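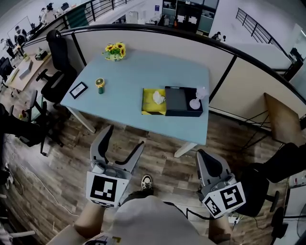

How Does a Game Know When Two Things Touch?

Learning pages for ages 8 to 11
Games and Computing
Reading time: one short lesson

A character runs along a platform, jumps and lands on a moving log. A ball strikes a wall and bounces away. A racing car brushes a barrier and slows down. Players expect these things to happen and rarely think about them, but a computer has no sense of touch. Everything in a game world is made of numbers, and numbers can pass straight through one another. The people who make games must therefore write instructions that tell the computer when two things have met. This work is called collision detection.

What is a collision?

In everyday speech, a collision is a crash. In a game, the word has a wider meaning. Any moment when two objects touch or overlap is a collision, even a very gentle one. A character standing still on the ground is colliding with the ground. A character picking up a coin has collided with the coin. Walking through a doorway may count as well, if the game has placed an invisible shape in the doorway to start the next part of the story.

Collision detection has two jobs. The first is to find out whether objects are touching. The second, which some programmers call collision response, is to decide what should happen next. The coin disappears and the score goes up. The ball changes direction. The floor holds the character up.

Where is everything?

Each object in a game has a position. In a flat game, the position is given by two numbers: one says how far across the object is and the other says how far up or down. Pupils who have drawn graphs or used map references will know this idea already. In a game with depth, a third number is added to say how near or far away the object is.

Suppose that a frog is sitting at 319 across and a fly is at 591 across. The computer can subtract one number from the other and learn that there are 272 steps between them. If the frog is only 20 steps wide, it cannot be touching the fly. As the frog moves, its number changes, and the computer does the sum again.

Invisible boxes

Real shapes are awkward. A dragon has a tail, claws, wings and a great many teeth. To check every part of the dragon against every part of a knight would take a very large number of sums, and the computer has other work to do, such as drawing the picture and playing the music.

Game makers solve this by placing a simple invisible shape around each object. The shape is often called a hitbox. It may be a rectangle, a circle, a box or a ball. The computer ignores the claws and teeth and checks only whether one hitbox overlaps another. Players never see the hitboxes, although the makers can switch them on in bright colours while they are working.

Consider the adventure game Tistero, in which a fox called Camico travels across a range of snowy hills. The model of Camico that players see is built from 2,954 small triangles. The hitbox around Camico is built from 2 shapes, a long box for the body and a ball for the head. The tail has no hitbox at all. It swishes through fences and tree trunks, and very few players have ever written in to mention it. 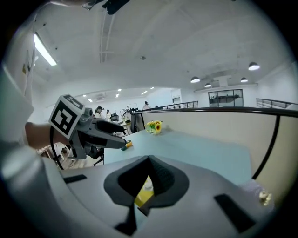 Some shapes are much easier for a computer to check than others, and designers choose hitboxes with this in mind. A shape with straight edges and flat faces needs only a few numbers to describe it. The white cube with the black square pattern is a good case: if the computer knows where the middle of a cube is, how long its sides are and which way it is tilted, it knows everything it needs. The hand in the same picture would be far harder. Fingers are rounded, they bend in several places, and they change shape whenever they grip something. A game maker who wanted a hand like that one in a game would probably cover it with several small boxes joined together, one for each section of finger and a larger one for the palm.

When the box is the wrong size

Choosing the size of a hitbox requires care. If it is too large, the player will be told that an arrow has hit when it plainly flew past. This feels unfair. If it is too small, arrows will seem to pass through the character without doing anything, which looks strange.

Many designers use slightly small hitboxes for the hero and slightly large ones for coins, stars and other prizes. The player then escapes danger a little more easily and collects treasure a little more easily. Tõnu Šimkus, who designed the levels for Tistero, made the hitbox around each golden acorn nearly twice as wide as the acorn itself. Younger testers had been missing the acorns by a whisker and becoming cross.

Moving too fast

A game is shown as a quick series of still pictures called frames. Many games show 60 of them every second. The computer usually checks for collisions once for each frame.

This can cause a problem known as tunnelling. Imagine a very fast ball and a very thin wall. In one frame the ball is on the left of the wall. By the next frame it has moved so far that it is on the right. At no moment did the computer find the ball and the wall overlapping, and so no collision was noticed. The ball has gone through the wall.

There are several ways to prevent this. The wall can be made thicker, the ball can be given a top speed, or the computer can check the whole path of the ball between one frame and the next. The last method takes more sums and is generally kept for objects that truly need it.

Try it yourself

You will need squared paper, a pencil and a ruler.

1. Draw a simple animal on the squared paper.
2. Draw the smallest rectangle that will fit around the whole animal. This is your first hitbox.
3. Shade the empty parts of the rectangle, where there is no animal.
4. Now cover the same animal with three smaller rectangles, leaving as little empty space as you can.
5. Compare the shaded areas. Decide which design you would use in a game, and explain your choice to a partner.

Words to know

Collision: a moment when two objects in a game touch or overlap.
Frame: one still picture in the quick series that makes a game appear to move.
Hitbox: an invisible shape used to check whether an object has been touched.
Position: the numbers that say where an object is.
Tunnelling: a fault in which a fast object passes through another without a collision being noticed.

Next in this series: How Does a Game Remember Where You Stopped?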